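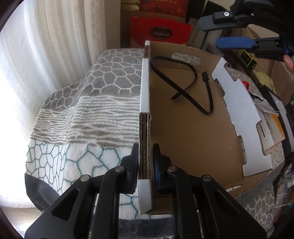

Accueil > Maison > Rangement > Câbles et petit matériel

Ranger des câbles plats dans un carton : ça les abîme ?

Bonjour,
Je vide un meuble de bureau et j'ai commencé à mettre les câbles dans des cartons de récupération, un carton par appareil. Ce sont des cartons ondulés, bruns à l'intérieur, avec une découpe arrondie pour passer la main. Pour l'instant il y a un câble noir plat posé au fond, en boucle lâche, sans attache.
J'ai trois choses à savoir. Est-ce qu'un câble plat supporte de rester enroulé plusieurs mois ? Est-ce que je dois couper les rabats à encoches ou est-ce qu'ils servent à quelque chose ? Et est-ce que le carton suffit dans un placard d'entrée, côté mur extérieur ?
Je précise que je n'ai pas envie d'acheter des boîtes en plastique, j'en ai déjà trop.
Merci d'avance.
Posté par Sasholm, samedi

2 réponses

Dhanial
Pour le câble, pas de souci si la boucle est large. Un câble plat n'aime pas être plié à angle vif ni vrillé. Le mieux est de le poser à plat, de faire des boucles de la largeur de la main et de tenir le tout avec une bande velcro peu serrée. Pas d'élastique : il colle avec le temps et laisse une marque sur la gaine. Laissez les connecteurs sur le dessus, sans poids par-dessus, ce sont eux qui lâchent en premier.
Pour les rabats, ne les coupez pas tout de suite. Les encoches et les fentes servent en général à emboîter le couvercle ou à caler l'objet d'origine. Repliés vers l'intérieur, ils peuvent faire une séparation. Si ça ne tient pas, coupez au cutter le long du pli, avec une règle en métal.
Contre un mur extérieur, décollez le carton de 3 cm et posez-le sur une étagère, pas au sol. Si le mur est humide, le carton va ramollir par le bas et il faudra autre chose.
Pensez aussi à l'étiquette. Un morceau de ruban de masquage près de la prise, avec le nom de l'appareil. J'ai plus de 50 câbles chez moi et la moitié ne correspond plus à rien de connu.
25 personnes ont trouvé cette réponse utile

Platby
moi je mets tout en vrac dans un grand carton et ça marche très bien depuis des années. faut juste démêler de temps en temps. Par contre la découpe pour la main laisse entrer la poussière, un bout de scotch dessus et c'est réglé

2 commentaires | Partager | Signaler

Contact | Mentions légales | © Taltgate Entraide | Haut de page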